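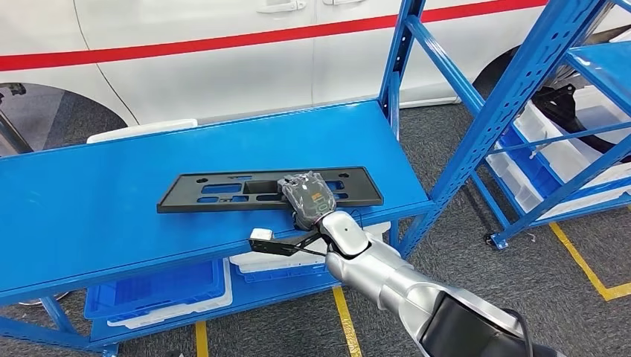

Chapter 4

Who Gets Into the Show?

My first design fair was a corner of somebody else's table. I was twenty-three, I'd made a folding stool, and a woman named Ginette Hervieu let me set it next to her lamps for a weekend in September because she liked how it creaked. I sold none. I did meet a buyer, two magazine people and the man who later hired me, so I've never been able to be neutral about fairs (you've been warned!).

By now you've read three chapters on making things. This one starts the part of the book about showing them, and I want to begin with the question my students at Vusden ask before any other: who decides what goes on the floor?

The short answer is a selection panel, usually four or five people in a room with bad coffee. The long answer takes up the rest of the chapter. Take Pedside, a regional furniture and product fair I'll come back to a lot. In the year we'll study it got 2,690 applications and had room for 222 stands. Adwoa Amissah, who chaired the panel that year, let me read her notes. The first round brought the pile down to 961, and it was done almost entirely from the one-page summary. Most of those drawings and models you sweat over never get opened in round one.

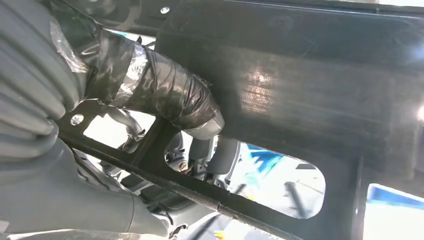 4.1 The one-page summary

So let's talk about that page. I've read hundreds, and the weak ones nearly all start with the designer's childhood. I love a childhood, but I'd put it further down. Say what the thing is, who uses it, and what stage it's at – sketch, model, finished piece, in production. Adwoa's notes on one coat stand read, in full, "Is this real yet?" That's a terrible reason to lose a place, and it's such an easy one to fix.

Then there's the money. A stand at Pedside cost 797 before lighting, and lighting is where they get you. Apolline Renaud and Sylvain Barbier shared one under the name Grarkport, half chairs and half tableware, and I think it was the best small stand in the hall. They split the cost and took turns eating lunch. They also argued for a month over the color of the back wall, and we'll look at their emails in section 4.3.

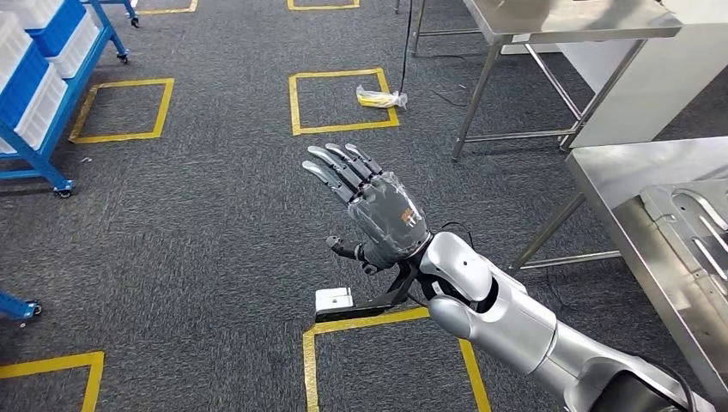 Sharing has its own trouble, of course. Panels like a stand that reads as one idea, and two people with separate work have to find that idea or fake it well. Mireille Carré, who used to choose young designers for the Deschamps showroom, told me she could spot a fake from the doorway. I asked how. "They've put all the plants in the middle," she said.

Before you go on, dig out something you've made and write three sentences about it for a stranger. Keep the page handy, as you'll be cutting it in half in the next section.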